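Household Textiles, Unit 3: Folding and Smoothing Small Cloths
Handout for the practical session
Tutor: Joscha Lammers
Revised 9 Sep 2018

This handout goes with the second practical. Read it before you come in and bring it with you, as the marking sheet uses the same headings.

1. What we mean by a small cloth

For this unit a small cloth is anything one person can fold on a table without lifting it clear of the surface. Tea towels, napkins, dusters and face cloths all count. Pillowcases do not; they are in Unit 4 with the other closed pieces. The cloths in the Biwott cupboard have been sorted by size, so please put them back on the shelf they came from.

2. The surface

Work on a flat, plain table. A pale top is useful with coloured cloth as you can see the outline at once, and the outline tells you where the corners have gone. Wipe the top first and dry it. Old scuffs don't matter as long as they are smooth to the touch. If a rough patch catches the cloth, move along.

Light from overhead is best. Shadows from shelves or lamps can look very like creases, so run a flat hand over anything you are not sure of before you try to smooth it out.

3. Starting from a crumpled cloth

Most of the marks in this session are for the opening stage. A cloth that has been dropped in a heap has its corners tucked under or turned back on themselves, and pulling at the middle only makes it worse.
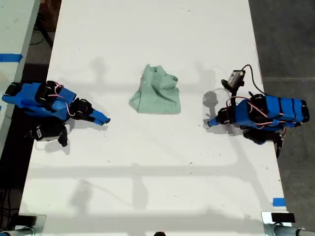 Find an edge before you find a corner. An edge can be followed between finger and thumb until it ends, and where it ends there is your corner. Hold that corner and follow the next edge in the same way. You should now have two neighbouring corners, one in each hand.

Draw them apart until the edge between them is straight – no further, or a loose weave will stretch. Lift a little, let the rest drop open, and lay the cloth down away from you. Thin cloths may need a second try.

4. Smoothing

Start in the middle and push outwards with the flat of the hand. Go to the sides first and then to the corners. If a crease will not move, lift the nearest edge and lay it again. Ironing is covered in the Sernov notes and is not needed for this session.

5. The fold

Bring the near edge to the far edge and match the corners. Smooth towards the fold. Turn the cloth and repeat, left edge to right. Quarters are enough for napkins. Tea towels get one more fold, lengthways, to fit the Droser drawers.

Check the corners at each stage. A small error in the first fold doubles in the second.

6. For next time

Practise at home with 3 cloths of different weights and note which was hardest to open out. Read page 56 of the course book. The hemming homework set in August should be handed in at the Zultville room by the end of the session.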